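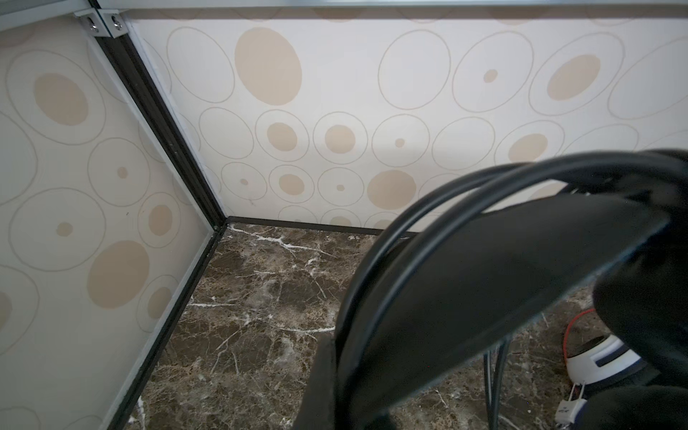 Noreen Flanagan wrote in to ask whether wallpaper can be used on removable panels at all, as hers had lifted along the bottom within one winter. It can. Lifting at the bottom is nearly always a floor-line problem, and the paste is seldom at fault.

Papered panels in an aluminum frame

A panel set in slotted aluminum extrusion has three places where the paper can fail: the corner post, the top rail and the floor strip. Treat each one before the panel goes in.

Corner post. Cut the paper flush with the panel edge, then seal the cut with a thin bead of clear acrylic. Paper folded into the slot adds thickness and binds when the panel is pulled out. If two walls meet at the post, hang both from the same datum line. A pattern of circles and dots hides a small mismatch at the corner. Stripes do not.

Top rail. Tighten corner bracket screws by hand only until the panel is square, check the diagonals, then finish with a driver. On our test enclosure, built from Travilov rail, the panel height was 467 mm and the two diagonals agreed to within 1 mm before final tightening.

Floor strip. Leave a gap of 2 mm between panel and stone and cover it with the trim strip. Wash water on a marble floor runs to the wall and wicks into bare panel edges. Seal the lower edge on all faces, including the back.

Cleaning the marble at the trim

Vacuum first with a brush head. Grit dragged along the strip by a mop scratches both metal and stone.

Use a pH-neutral stone cleaner. Vinegar, lemon and bathroom descalers etch marble, and on dark brown stone the etch shows as a dull gray patch.

Wring the cloth until it no longer drips. Wipe parallel to the trim, then dry at once with a second cloth.

Clear the slot in the extrusion with a dry, stiff nylon brush.

Lift cables before cleaning and coil them loosely. Cords left on a damp floor hold water under them and can leave a line. 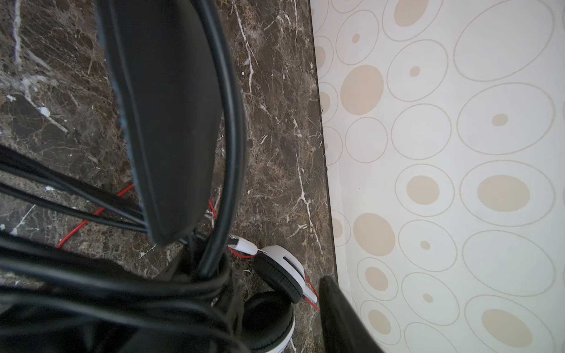 Can a chip in dark marble be filled at home? A small one can, with a tinted polyester or epoxy stone filler. Clean the chip with acetone, overfill slightly, let it cure for the time on the tin, and shave it level with a new razor blade held flat. Test the tint in a hidden spot first.

Replacement interval for the acrylic bead is two years, or sooner if it yellows.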